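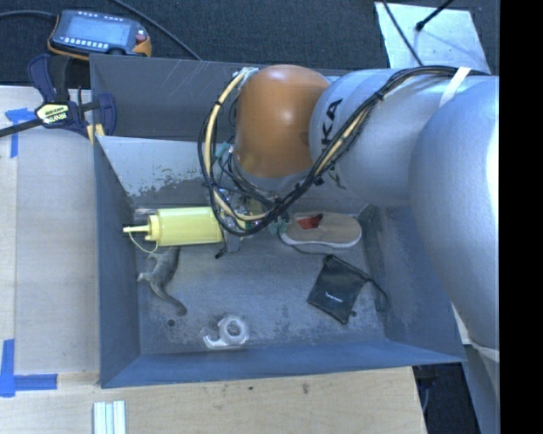 May 1, 2019

The first year we lived in Grikville I planted my tomatoes in the middle of April, because the afternoons were lovely and the garden center had its tables out on the sidewalk and I have no willpower at all around a seedling. You can guess how that went. We had a frost before the month was over and I stood out there in my bathrobe looking at a row of black, floppy stems, feeling like I had personally let each one of them down.

So these days I wait, or I try to. The porch has become a sort of waiting room, with 27 pots lined up along the sunny wall (I promised I'd stop at twenty, and I meant it when I said it). Out they go in the morning, and back in they come at suppertime, and my knees have opinions about the whole business. Most of the pots are tomatoes, a few are peppers, and there's a basil that I started far too early and now have to keep pinching back so it doesn't fall over under its own weight. We've had a lot of pasta.

The bed itself is nearly ready. I dug in the leaves we piled up last October, which had gone dark and crumbly and smelled wonderful, like the floor of the woods after rain, and I've finally given up on that low corner by the fence where the water sits. It's going to be mint. Mint can have it! I put the old wire cages out too, the ones I bought at Justomby when we moved here, and bent most of them back into something like a circle.

Last night the thermometer on the porch went down to 47, and I caught myself thinking that was practically summer. It isn't, quite. The soil is still cold when you push your hand down past the wrist, and a tomato in cold soil just sulks. I've seen plants set out two weeks later catch up and pass the early ones by the Fourth of July, and still I have to talk myself into it every single spring.

In the meantime the peas are up, and they don't mind the chill one bit. I sowed eight short rows this year, with string run between the stakes, and they've already found it and started to climb. The radishes are close. I pulled one yesterday to check, ate it standing right there with a bit of dirt still on it, and then pulled another for my husband, but I'm afraid I ate that one on the way back to the house.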